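Young Sailors > Things to Read > Wind and Water > Sailing into the wind

How can a boat sail towards the wind?

Let go of a crisp packet on a windy day and it goes where the wind goes. It doesn't argue. It crosses the car park and ends up in a hedge, and you have to go and get it, because that is litter.

You would think a sailing boat would do the same. It has no engine pushing it (or it has one, and the skipper is too proud to switch it on). All it has is wind. So if the wind blows from the north, surely every sailing boat in the world ends up in the south, in a large and embarrassed heap.

It doesn't happen, and the reason is odd enough to be worth a few minutes of your time.

Meet the Kurnero

The Kurnero is a small sailing boat, 22 feet long, with two sails and a cabin in which grown-ups bang their heads. She lives in the harbour at Zondomel. Her crew would like to go to the island of Bangera for lunch. The island is 6 miles away, due west.

The wind is blowing from the west. It usually is when you want to go west.

If the crew point the boat straight at Bangera and pull up the sails, the sails will flap like washing. The boat will stop, and then she will start to go slowly backwards. Sailors have a name for this. They call it being "in irons", which sounds much more exciting than sitting in a boat going backwards.

So one thing is true: no sailing boat can use its sails to go straight into the wind. If anybody tells you theirs can, ask to see it, and bring a sandwich.

What a boat can do is go nearly into the wind. To find out how, we need to look at two bits of her. One is up in the air and the other is under the water where you can't see it.

The bit in the air

Most people think a sail works like a bag. The wind fills it up and shoves it along. When the wind is behind the boat, that is more or less right, and there isn't much more to say.

But a sail isn't flat. When it is full of wind it makes a curve, a bit like the wing of an aeroplane stood on its end. When the wind comes from the side or from in front, the air doesn't pile up in the sail. It slides along it, on both sides, and the curve makes it change direction.

Now, air is lighter than you and much easier to push about, but it still has to be pushed. If the sail bends the wind one way, the wind pushes the sail the other way. You can feel this for yourself. Hold a spoon by the very end of its handle, so that it dangles. Let the round back of the spoon just touch the stream of water from a tap. You might expect the water to knock the spoon away. Instead, the spoon gets pulled in. The water follows the curve of the spoon and is bent to one side, and so the spoon is tugged to the other. (Turn the tap on gently. If you turn it on hard you will learn a different lesson, about ceilings.)

The wind does the same sort of thing to a sail. It pulls the sail partly forwards and partly sideways. In fact, when the boat is trying to go towards the wind, it is mostly sideways.

That is a problem. The crew of the Kurnero don't want to go sideways. There is nothing sideways of Zondomel except rocks, and a café which shuts at two.

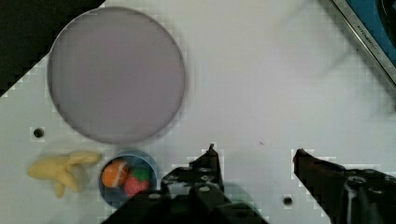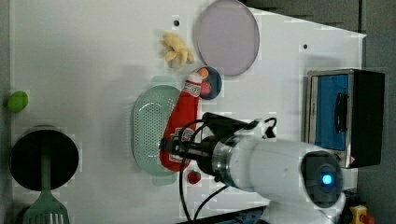
The bit under the water

Underneath the Kurnero is a keel. It is a big, thin, heavy fin that sticks down into the water. Hers weighs 313 kilos, as much as a small pony who has been at the biscuits.

Try this the next time you are in the bath or at the swimming pool. Hold your hand flat under the water with your fingers together. First slice it along, edge first. Easy. Now try to push it along palm first. Much harder! The water has to get out of the way of your whole hand, and water is in no hurry.

A keel is like your hand. It slices forwards very easily, but it hates being shoved sideways. So when the wind in the sails tries to drag the boat sideways, the keel digs in and refuses, and most of that sideways pull gets cancelled out. The forwards pull is still there, and the keel has nothing against going forwards. So forwards is where the boat goes.

There is a game some people use to explain it. Take a wet bar of soap, or an orange pip if your family is fussy about soap, and squeeze it between your finger and thumb. You are pressing on it from the two sides. It doesn't go to either side. It shoots out of the front and hits the cat. A boat squeezed between the wind and the water is a little like that, though slower and better for the cat.

The keel has a second job. All that pull in the sails makes the boat lean over, and the weight low down stops her from leaning too far. Sailors call the leaning "heeling". People who are sailing for the first time call it something else and hold on to the nearest thing.

Small dinghies don't have a heavy keel. They have a board which slides down through a slot, called a centreboard or a daggerboard, and it does the no-sideways job perfectly well. It can't do much about the leaning, so the crew have to hang their bottoms over the side of the boat. It looks silly and works very well.

Going zigzag

A boat like the Kurnero can point to within 45 degrees of the wind, or a bit closer on a good day. If you are not sure what 45 degrees looks like, fold the corner of a square piece of paper exactly in half. The angle you get is 45 degrees. The whole corner is 90.

So the crew can't aim at Bangera, but they can aim off to one side of it. They set out to the north-west, with the wind coming over the left side of the boat. After a while they are much further west than they were, and also much too far north.

Then they turn. The front of the boat swings through the wind, the sails flap and make a great deal of noise, everyone ducks, and the sails fill again on the other side. Now the boat is going south-west. She is still getting closer to the island, but from the other direction. This turn is called a tack. Doing it again and again, all the way there, is called beating. It is also called "are we nearly there yet".

Draw it on paper and you get a zigzag with its far end at the island. You can make a few long zigs or lots of little zags, and the odd thing is that both come out at the same length, as long as the angles stay the same. For our trip it is eight and a half miles of sailing to get 6 miles away. Every tack slows the boat down for a moment, though, so on an open bit of sea most people would choose the long ones.

Why does everyone duck? Because of the boom. The boom is the pole along the bottom of the big sail, and when the boat turns, it swings across. It is supposed to be called a boom after an old Dutch word for a tree or a pole. Most people believe it is named after the sound it makes on your head.

What about the old ships?

In the same harbour as the Kurnero is a much older boat called the Flarinura. She was built 109 years ago to carry bricks, potatoes and anything else that didn't mind getting damp. She is wide and heavy and very handsome, and she is dreadful at going upwind. She can only point to about 60 degrees from the wind, and she slides sideways a bit while she does it, like somebody trying to leave a party without being noticed.

Big ships with square sails, the sort you see in pirate films, were often worse still. Square sails are marvellous when the wind is behind you, but they can't be turned far enough round to work well when it is in front. So the captains of those ships spent a lot of their lives waiting. If the wind was blowing into the harbour, they stayed in the harbour. They might sit there for days or even weeks, eating all the things they had meant to eat at sea. They also learned which winds blew in which parts of the world, and went a very long way round to find one that was going in their direction. A route on a map could look quite mad until you knew about the wind.

Try it at home

You can make a small boat from a margarine tub, with a straw for a mast and a bit of plastic for a sail. Float it in the bath and blow at it from the side. It will skid sideways across the water.

Now tape a flat piece of plastic underneath it, running from front to back and sticking straight down, and put a few coins in the bottom of the tub so that it sits steadily. Blow from the side again. With the sail set at a slant, the boat should start to creep forwards. If it spins round instead, move the sail a little towards the back or the front and have another go. If it sinks, you have used too many coins, and they are now bath coins.

Some words to keep

Keel – the heavy fin under the boat.
Boom – the pole at the bottom of the mainsail. Duck.
Tack – to turn the front of the boat through the wind.
Beating – tacking over and over to get somewhere upwind.
Heeling – leaning over.
In irons – stuck, pointing at the wind, with everybody on the other boats watching.

As for the crew of the Kurnero, they left at ten in the morning and got to Bangera a little after one, in time for lunch. The wind then dropped completely – so they went home with the engine.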